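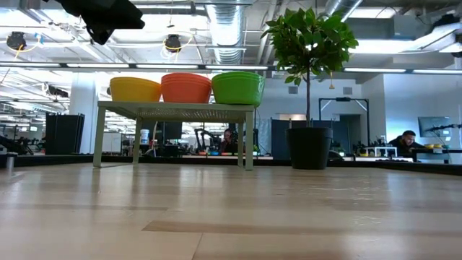 Part 4: Setting up the bowl station

Okay, table's unpacked, you've read Said's bit on the big wooden tabletop, so now we get to my favorite part - the little mesh stand where the bowls live. I've set this up more times than I can remember and it goes quickly once you stop fussing with it (I still fuss with it).

What you need

The small green metal stand with the mesh top
Plastic bowls in yellow, orange and green
A dry cloth
The potted tree, if you're using it

Steps

1. Wipe down the wooden tabletop and go along the plank seams with a corner of the cloth. Crumbs love those seams!

2. Put the small stand toward the back of the tabletop. You want the front clear, that's where people fill their bowls and put down their elbows.

3. Press lightly on each corner of the stand. If it rocks, turn it a quarter turn and try again. The legs are thin and one of ours had a slight bend in it when it came out of the Plisel box, which Yuxi straightened by hand in a few seconds.

Caution: Pick the stand up by its top, with the bowls off. I once tried to slide it over fully loaded and the whole lot went over the edge. Plastic bounces, at least.

4. Nest the bowls by color. Push each bowl down until it seats, but don't jam it, or you'll be prying them apart later with guests waiting.

5. Set the stacks on the mesh in a row: yellow on the left, orange in the middle, green on the right. Any order works, but Cuiping's seating cards use this one and it saves everybody a lot of asking.

Note: Three stacks side by side is a snug fit. A bit of overhang at one end is fine. If a stack tips when you tap it, bring it in toward the middle.

6. Place the tree to the right of the stand, pot straight on the wood. Turn it so the bushiest side faces the room. If the leaves get in the way when you reach for the green bowls, scoot the pot over a little.

Caution: Water the tree somewhere else and let the pot drain before it goes back. Ximeng's old table at Appiah still has the ring.

After use

Wash the bowls, dry them all the way (insides too, they stick together like crazy if you nest them damp) and restack. The mesh top can be brushed clean with an old toothbrush. Extra bowls are on page 39 of the Flulero catalog, along with replacement feet for the stand.

Next up is Part 5, the spoons.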